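Shared workshop, Sakavero building: walk-round and comments
Inspected by Kwok-wai Choi, with Heloísa Assunção for the ground floor
27/09/2020

1. Fire exits and routes
Front door: clear, opens fully. OK.
Rear door: opens, but the push bar needs a good shove. Marked as "adjusted" on the last sheet. I doubt anyone adjusted it. FAIL.
Corridor: bicycle against the wall under the No Storage sign. Owner says it is only there in the mornings. I came in the afternoon. FAIL.
Emergency lights: all came on with the test key and stayed on for the period. OK.

2. Extinguishers
Stairwell, foam: gauge in the green, pin and tag present. OK.
Kitchen, CO2: tag present, but the service date has been gone over in biro. I would like to see the Clinoven invoice before I believe it. QUERY.
Fire blanket: on its hook behind the bin. Move the bin. OK once done.

3. Labels and signs

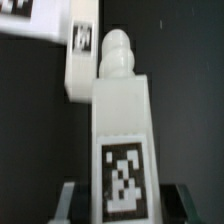 Labelling in this building goes in fashions. A few years back every cupboard got a laminated notice, and half of them now describe things that have moved elsewhere. People stop reading. What I look for is a mark on the thing itself, big enough to find without bending down, like the black and white square low on the front of that upright white block. Compare the solvent cupboard, where the hazard label is inside the door and you have to open it to learn you should have been careful. FAIL for the cupboard. First aid sign in the corridor is fine. Assembly point sign still shows the old car park. FAIL.

4. Electrical
Portable appliance stickers: kettle in date, microwave in date, radio none at all. Matěj Čierny says the radio is his own and so doesn't count. It is plugged into our wall, so it counts. FAIL.
Extension leads: 2 found plugged one into the other beneath the office window. Separated while I was there. I expect to find them back together in April.
Distribution board: door shuts, circuits listed. The list says "Jireš room" for a room that hasn't been called that in my time. QUERY.
Cables and warning stickers at benches: looked at, comments below. 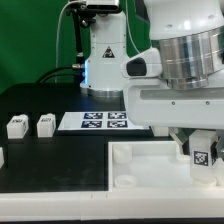 Item 4, bench cabling and warning triangle at the base column.

Loops of cable are acceptable on a bench top and not acceptable on the floor. I have written this on three sheets now. A sticker is also no proof that a risk has been looked at, so please send me the written assessments to go with them.

5. Ladders and steps
Tall stepladder: feet worn, one tread loose. Seidu Gbeho reported it and was told it had "plenty of life left". Taken out of use and tied shut. FAIL.
Kick stool: OK.

6. First aid
Box in kitchen: plasters, dressings and gloves present, eyewash out of date. FAIL.
Accident book: last entry is a bumped elbow. Either this is the safest workshop in the country or the book isn't being used. QUERY.
First aiders: Joonas Eskola's certificate seen. The second name on the poster left last year.

7. Water and heating
Hot tap in the washroom: 65 degrees at the outlet. Too hot for hand washing. Fit a mixing valve or, until then, a proper warning. FAIL.
Boiler room: locked, key where it should be. OK.

Actions
Rear door, tap and stepladder first. The remaining fails within 6 weeks. Please don't write "done" against anything until it has been tried by someone other than the person who fixed it.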